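From: Chak-lun Tsao
To: gripper-users list
Date: Saturday, July 15, 2023
Subject: Re: Fingers opening mid-move after e-stop reset

Ristić wrote:

> Has anyone else had the fingers let go during a move, with no fault
> logged? We had it twice on the bench arm last week, both times in the
> first few minutes after somebody hit the stop and reset it. The part
> just drops. The controller thinks it is still holding. We swapped the
> cable and it did it again, so I don't think it's the cable.
>
> Second question, maybe related: after the reset our grip width reads
> a little wide. I put that down to worn finger pads, but the pads are
> only from the spring.
>
> Running the Plillen hand on firmware 22, stock fingers, Jillberg
> controller. Happy to send logs if anyone wants to stare at them.

Yes! Yes, we have, and I am so pleased somebody else has seen it, because I had started to think I was imagining things. Please do send the logs. I will stare at them with great interest.

First the safety part, so it doesn't get buried under my excitement. If you are on the same firmware and you use the stop button during a hold, please treat anything in the fingers after a reset as not held. Don't put your hand under it and don't let the arm carry it over anything you care about. Ours dropped a part into a tray and no harm was done, but we also have a job at the Ronach bench where the same hand carries a steel fixture at head height for a seated operator. I shut that job down on Tuesday and it stays down until I understand this properly.

Now the fun part. Your two questions are one question, I'm nearly sure of it.

What we think is going on is this. When the stop is pressed, the drive loses power and the fingers hold by friction in the gearbox. Fine so far. They creep, though. On our hand they relax outward a tiny bit, more when the grip was firm to start with. When you reset, the hand does not go and find its closed position again. It takes the last width it had stored before the stop and carries on as if the fingers were still there. So now the stored width and the real width disagree, and the hand has no idea. That would be your "reads a little wide" — it depends on which of the two numbers your screen is showing you. Ours shows both if you dig into the service page, and seeing them side by side was the moment I jumped out of my chair.

On its own that offset doesn't drop anything. The drop comes with the next width command. If your program sends "hold at this width" again before the move (ours does, out of habit, at the top of every move), the hand works out that it needs to go outward by a hair, and it does. Firm grip becomes loose grip. Then the arm accelerates, and off goes the part. No fault is logged because as far as the controller is concerned it did exactly what it was told.

I went back through our records to see how often this had happened without us noticing. We had 1,781 pick cycles logged on that hand since we moved to the new firmware. There were 5 unexplained drops in all of those, and every one came after a stop and reset. I had filed most of them under "slippery part" at the time, which I'm a bit embarrassed about now. On the older firmware I can't find a single one, but we pressed the stop less often in those days, so I wouldn't lean on that too hard.

To check it, I wrote a little script that grips, waits, drops the power, restores it, sends the width command and then lifts very slowly and only a finger's thickness off the surface. I ran it about 200 times over two evenings. It is a wonderfully dull thing to watch until a part slides, and then you want to ring a bell. Things I noticed along the way:

Short stops hardly ever do it. You need to leave the hand unpowered for a while, and going for coffee is plenty.

A higher grip force makes it worse, which is backwards from what I'd have guessed. We had been turning the force up to cure the drops. Lovely.

Smooth-sided parts go first. Anything with a shoulder or a lip tends to hang on by luck and hide the problem, so please don't test with your grippiest part and decide you're in the clear.
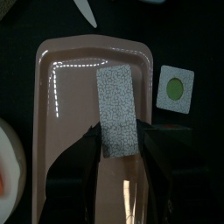 Blocks have been my favorite test part for this, and I'd recommend them to anybody who wants to try it. They have flat sides, they don't mind falling over, and when the grip goes loose you see the tilt change well before anything lets go. The white speckled one in the picture is pinched a bit below the middle on both sides, so most of it stands up above the fingertips, and it is already leaning slightly to the right. I like that kind of grip for a test precisely because a low pinch has so little to spare. Keep it over something shallow with a raised rim, like the long tray under it there, and you won't spend your evening on the floor with a flashlight. Have a look at your fingers too while you're at it. The left one in that shot has a ragged edge near the tip, and if yours look like that I would want to run the test again with fresh ones before blaming the firmware for every last bit of slip. I don't think wear explains the offset, Ristić, but it could easily decide whether a small offset turns into a drop.

What we've done for now, in case it helps:

1. After any reset, the program refuses to move the arm until somebody confirms that the hand is empty. If it isn't, you support the part, open the fingers, take it out, and start the cycle over.

2. With the hand empty, it does a full close and open so the stored width gets set again. Takes a few seconds and makes a satisfying little noise.

3. I took the repeated width command out of the start of each move. It was never needed. I copied it from a sample program years ago and never asked why it was there.

4. Grip force is back to where it was before I started fiddling.

With all of that in place I have not had a drop on the bench. It's early, and I'm not calling it fixed. It is a workaround, and it depends on people following step 1 when they're in a hurry and the part looks perfectly well held. If you have a guard or a fence you can rely on instead, rely on that.

I've written all this up for Plillen and attached the script and the service page readings. They wrote back the same day and asked good questions — mainly whether we see the creep with the hand pointing sideways as well as down. I haven't tried sideways! If anybody has a hand mounted that way and an hour to spare, I would be thrilled to get your numbers. They mentioned a firmware release planned for September, but made no promise that this would be in it.

Ristić, a few things I'd love to know from your side:

Does your program send a width command again after the reset, or only a move? If it's only a move and the part still drops, then my theory has a hole in it and I want to hear about it right away.

How long was the stop pressed in before the reset, both times?

Can you get at the service page on the Jillberg controller? On ours it's behind the maintenance login, second tab, and the two widths are near the bottom in very small type. If they differ after a stop with the part still in the fingers, that's our fault exactly.

The script is short and not pretty, but it works. I'll send it to anyone who asks. Please set the lift height yourself before you run it, as the default in there suits my bench and probably not yours, and keep the speed at the bottom of the range.

Great catch on the cable, by the way. I'd have spent a week on that cable.

Chak-lun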